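Our club is called Cilness, and for the second half of the year we set ourselves what sounded like a small job: teach a robot arm to tidy a desk by showing it how a person does it with a hand-held gripper. We named the project Lemlow after a long argument that I won't repeat.

The first weeks went mostly to the gripper itself. The finger tips wore through faster than we expected and we went through 20 of them (the softer ones grip beautifully but they tear, so we settled on something in between). We also spent a whole Thursday evening on calibration, moving the marker card a little, checking, moving it again, and eating far too many crackers while we waited.

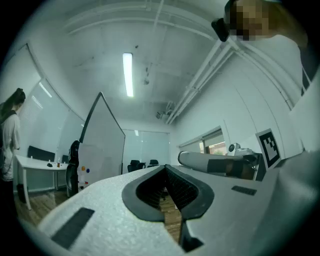

Figure 2. The hand-held gripper in our meeting room, with the marker card standing behind it.

By February we had 246 recordings, and after we watched every one of them together we kept 100 for training. The rest had the marker out of sight for too long, which was a shame, as a few were lovely smooth pickups! The arm now manages light objects fairly well and still gets muddled by anything small and shiny. Next term we would like to try drawers, and to write better notes as we go along.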